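Wanted: people to help us teach an arm to clear up

We're building a tabletop robot arm in the shared workshop at Marstead and we'd love more hands on it! The project is called Estrella. The aim is a small arm that can pick odd, light things off a tray beside a sink, and everything we work out goes up on the Londholm page so anyone can copy it at home. We have room for 11 new people, starting right away. No pay, but there's always soup.
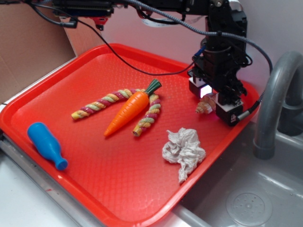 Analyn Yap asked under our October post whether you need to know how to code. She can solder and she's good with a file, she wrote, but she has never typed a line of Python and doesn't want to spend her evenings watching other people do it.

No code needed, Analyn, please come! Plenty of the work is driving the arm by hand, over and over, and writing down what happened. A session is 40 tries at one task, and you get a break at the halfway mark.

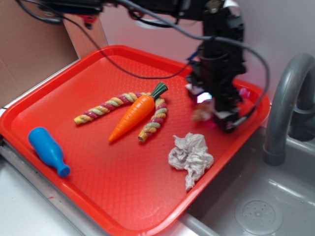 Soft stuff is what we find hardest. Rope and crumpled things never lie the same way twice, so patience counts for more than quick fingers. We also want someone who likes tidying cables (please, please) and someone to redraw our brackets.

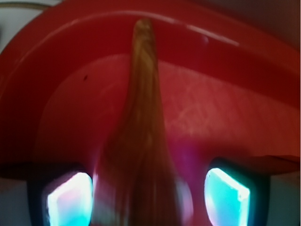 Wrist view or overhead view, you'll learn to drive from both. Most people find one of them horrible for the first 15 minutes and then stop noticing.

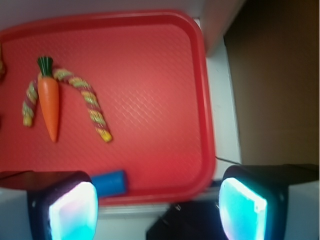 You should be 16 or older and able to make one evening a week. Bring closed shoes and tie long hair back. Tools are on the shelf in the Prulier room and you're welcome to use any of them.

To join, leave a note for Renato Salazar at the front desk or call extension 516. Tell him which evening suits you and what you like making.

Posted November 7, 2019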